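Keeping a light wood desk clear and the dust off it

Chandrasekhar Unnithan
Posted May 2026 in Home Office & Desks

Hi all, I've got a pale wood desk pushed up against a white wall and I can't seem to keep on top of it. There's a little white storage cabinet with a drawer, a vase of pink flowers, a sheet of cardboard I put down when I'm gluing things, and whatever won't fit ends up on the chair (snacks, mostly). I go over the top with a dry tissue and ten minutes later it looks dusty again. The room's a plain white one with a wooden floor, if that matters.

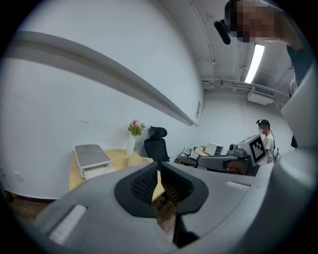
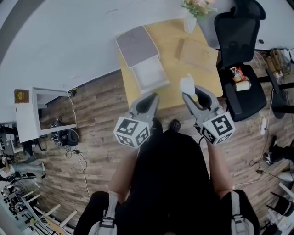
What should I be wiping a light wood desk top with so the dust doesn't come straight back?

Rungnapa Sangkhawat
A microfibre cloth, very slightly damp, then a dry one straight after. Tissue sheds its own fluff and mostly pushes the dust about, so you end up chasing it round the desk! Take everything off first — yes, the flowers too — and go along the grain. I do mine every 4 days and it's fine. If you get sticky patches from glue, try a drop of washing-up liquid in warm water, but test it at the back where the wall hides it. And put a saucer or a cork mat under the vase, I had a water ring on my old desk from December onwards and never did get it out.

grustbridge407
Get the snacks a tin and put it in the drawer. Crumbs on a mesh chair are a pain.

Ostapchuk
I'd look at the air con before buying any cloths. Mine hadn't had its filter rinsed in ages and it was blowing grey fluff over everything. Took me 7 minutes, most of that hunting for the stepladder. Also tape your cables up off the floor if you can, they collect dust like mad and then every time you move your feet up it comes.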